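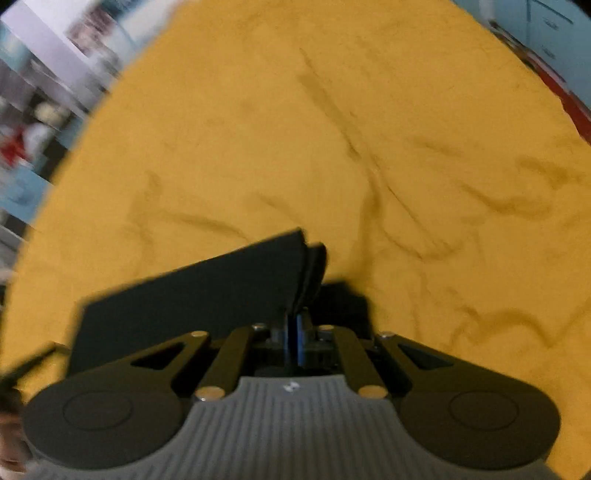 Figure 2. Folded black piece on the mustard-yellow cloth, held at its base.

3.2 Folding of flat pieces

The second group of tasks concerned flat, flexible items that are folded before they are put away. All of them were folded on a broad surface covered with a cloth. We chose the cloth after a short trial in January, in which dark items on a bare tabletop slid when pressed and were hard to line up. A yellow cover gave enough grip for the lower layer to stay put while the upper layer was moved, and it made the outline of a black item easy to judge (Figure 2).

Each session used 18 items drawn from the Brekell household set. The set mixes thin items, which crease easily but shift when touched, with stiffer ones that hold a fold poorly and tend to open again. We did not iron or press anything beforehand. Items were kept in a stack beside the work surface and taken from the top, so the order differed from one session to the next.

A fold was counted as complete when the two layers lay flat on each other and the free corners matched to within 7 mm. Items that needed a second fold were turned a quarter of the way and folded again across the shorter side. The finished item was then taken at its base, meaning the part closest to the person working, and moved to the pile. We asked for this hold because an item taken by a free corner often came undone on the way.

Two kinds of error came up often enough to be recorded separately. In the first, the upper layer was carried too far and left a strip of the lower layer showing on the near side. In the second, the cloth itself was picked up together with the item, which pulled the cover out of place and meant that the surface had to be smoothed before work could go on. The second error was more common with thin items. Following the Stamura protocol, we let the session continue after either error and did not repeat the item.

The state of the cover also mattered. By the end of a session its edge had usually moved, and small wrinkles had formed where most of the folding was done. A wrinkle under an item can look like a poor fold when the corners are checked, so we smoothed the cover before each measurement. El Idrissi recommends fixing the cloth at the corners with tape. We tried this and went back to a loose cover, as the tape made it harder to lay the cloth straight again when one side had been pulled.

Black items were the most difficult to score. Creases show up weakly on a dark surface, and where two dark layers meet the line between them can be lost. For these items the scorer checked the corners by touch as well as by eye. The scores are given by item type in Section 4.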